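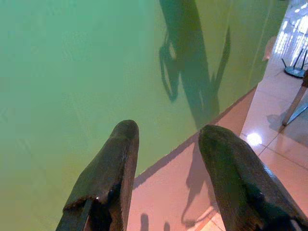

2 min read

Speaker notes: Floor edges and large flat surfaces
Session 16, Jirnent facilities day, Mar 17, 2024

Slide 1. Start with the surface. Smooth, green, almost no texture. The color moves from bluish to yellowish across it. Ask the room whether they would log that as a stain. Wait for answers. A shift in tone alone is not a stain — check it again under a second light before writing anything down.

Slide 2. The boundary. Straight edge, thin brownish strip, then tile. At the Morik site we logged 581 edge entries and coded dirt and shadow the same way. The fix was a separate column. Show the old form, then the new one.

Slide 3. Tile. Pale pinkish beige, large squares, lighter grout, polished finish. Gloss hides film when you look straight down. Look along the floor at a low angle, toward the light. Mention the Pudden checklist, page 20, second table.

Slide 4. Order of work. Green surface first, strip second, tile last. Dry cloth on the strip before any water. Rimkutė building uses the reverse order on tile wider than 50 cm — skip this if short on time.

Handout is at the back. Take questions on grout before the break, and leave the form on screen.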